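Progress report, Stemville kitchen task study
30 Jun 2026
To: Rosemarie Fröhlich, Didow
2 comments · 5 shares

Hi Rosemarie,

You asked for the short version this time, so I'll try (no promises!). We're a bit further along than I hoped on collecting demonstrations and a bit behind on training, and I'll explain both.

The question is still the one you funded: can we teach an arm to do small kitchen jobs from demonstrations made with hand-held grippers, with no arm in the room while we collect? I'm more hopeful than I was in September, when the Pleltbridge arm couldn't close a door without shoving the whole appliance backward.

Where the collecting stands

We have 86 clean demonstrations of the microwave task. Another 18 got thrown out, mostly for tracking that jumped when a marker on one of the fingers left the camera's view. That's a higher reject rate than I'd like, and nearly all of it came from new people who turn their wrists too fast. We now make everybody do a slow practice round first and it has helped a lot.

The setup is the one I described on the phone: black cloth on three sides, our foam-style letters, the microwave and the toaster on the wooden table. I was worried plain cloth would give the tracker too little to hold on to, so I'm pretty happy with how steady the paths look. The small white dish is the part I'd most like to talk about. It's so shallow that the fingers have to come in very low, and people each have their own way of doing that, which makes for messy training data.

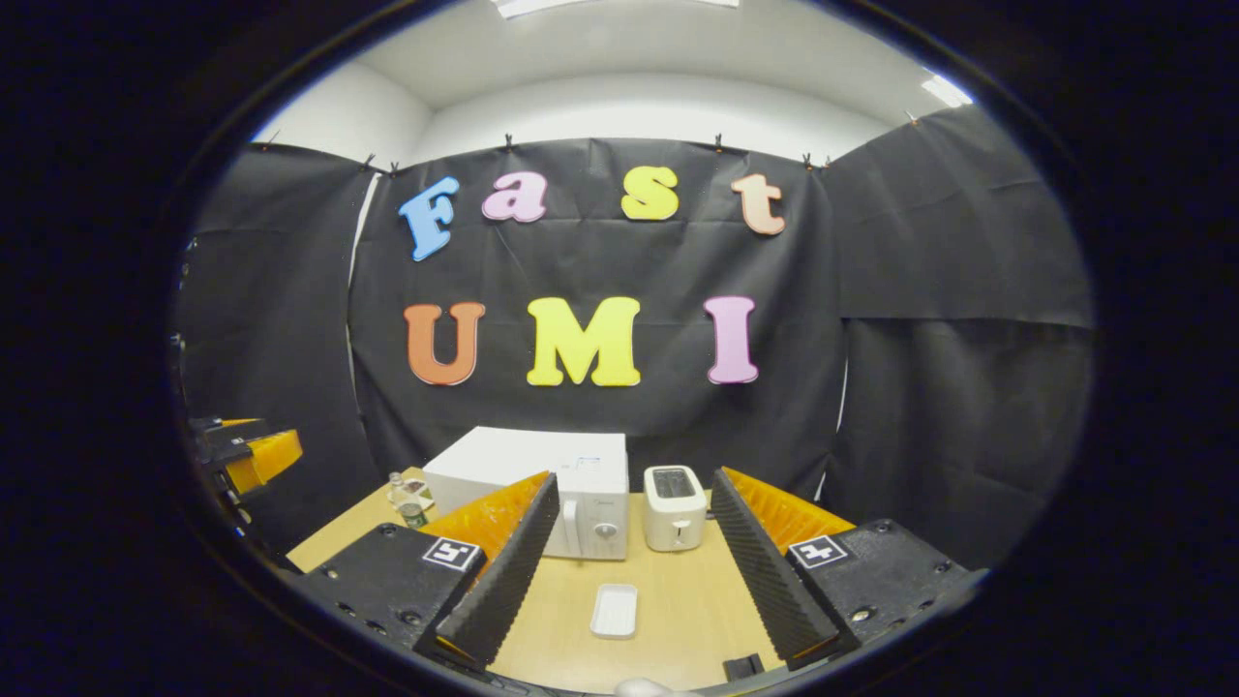
What the first policy can do

We trained on the first batch and ran 14 trials on the Hoekstra arm. It got the microwave door open in 11 of them. I did a little dance, I'll admit it. The three misses all went the same way, with the fingers sliding off the handle partway through the pull, so I think we need more examples that start from an odd angle.

Putting food inside is another story. The arm goes to the right spot but hesitates at the opening, sometimes for so long that we stop the trial. My guess is that our demonstrators pause there too, to check their clearance, and the policy has learned the pause very faithfully. I want to trim those pauses out of a copy of the data and train again before we collect anything new.

We also started working with a busier table, with a divided plate of food, a water bottle and a utensil holder out along with the appliances. I don't have results for that yet and would rather not guess at them.
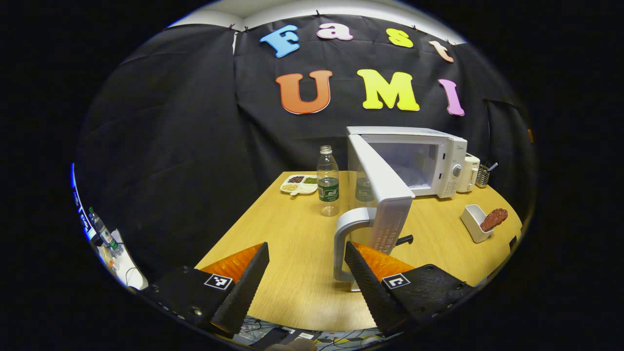 The microwave with its door open, seen between the gripper fingers.

Money and next steps

Spending is on plan. The one change I'd like your okay on is moving the leftover travel money over to spare finger pads, which wear out faster than we budgeted for. Next up is the retraining with the pauses trimmed, then a second round of trials on the same arm so the numbers can be compared fairly. If you'd like to come by Stemville and try a gripper yourself, please do, we'd love to have you!

2 comments · Share this report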